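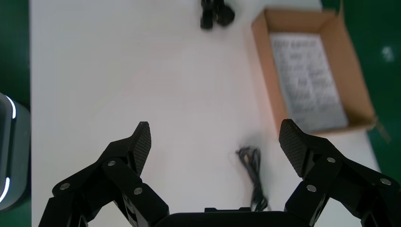 Department of Hospitality and Food Writing

Restaurant Reviewing, Week 3 handout
Notes by Fatemeh Ranjbar

Okay, so last week we got through openings and I promised we'd move on to the part everybody dreads, describing the food. I read all your drafts over the weekend (with a lot of toast) and the word "delicious" is everywhere! Please cross it out. Tell me what the lamb did when you put a fork in it, or what was left on the plate at the end.

Your reading is my old review of Vahidi, the little lunch place by the ferry dock. I went in March, ate there 3 times, and still got the soup wrong in my first draft. I'd called it lentil and it was split pea. Call the kitchen and check. They're usually happy to talk, just don't ring at noon.

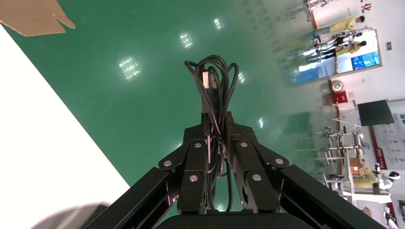
Then there's the room. One or two details will do it, so pick ones that tell me how it feels to sit there for an hour. At Zemine I wrote down the wobbly chairs, the owner's aunt folding napkins at the next table, and the radio playing ball games. Only the aunt made it into print, and I still think that was the right call (my editor wanted the radio).

Prices! Put them in, and put them in early. If the fish at Liltix is the best thing on the menu and also the most expensive, your reader wants both facts in the same breath. Say whether you paid, too. You always pay.

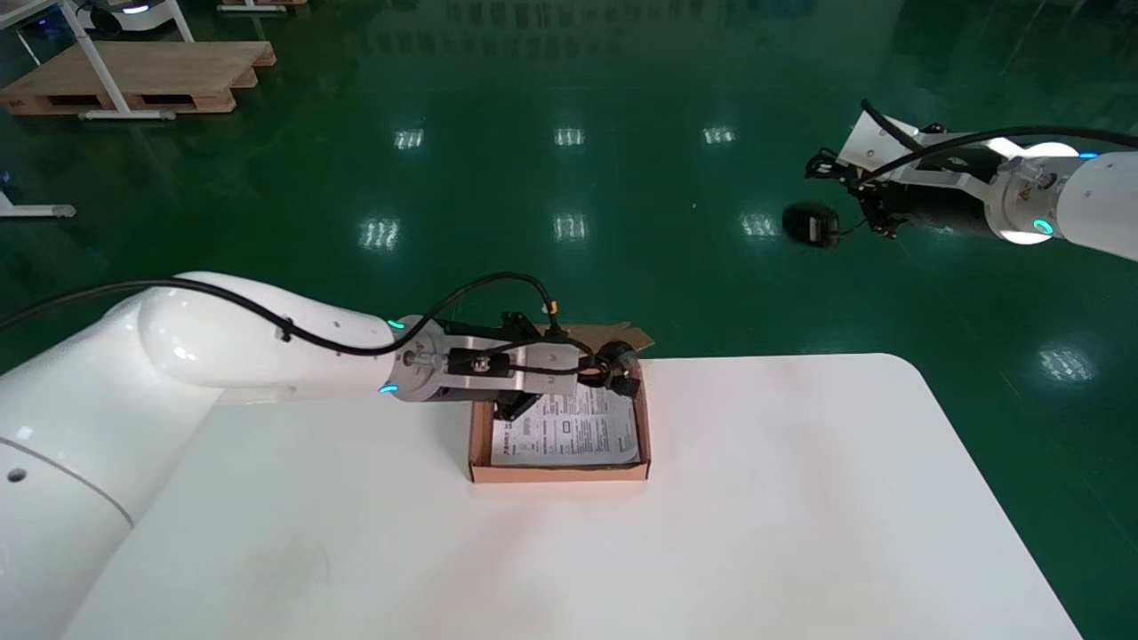

A quick word about service. Everyone has a slow night, and a server on her second shift isn't your villain. If it's slow on both visits, then it's fair game, and you can say so plainly without being mean about it.

For next time: 318 words on a lunch you bought yourself, and yes, I picked an odd number on purpose so you'd have to trim. Anyone who'd rather do the long piece on Astico can have up to 3000, but talk to me first. Drafts are due 3 July 2023 by 11 in the morning, on paper, double spaced, with your receipt stapled to the back.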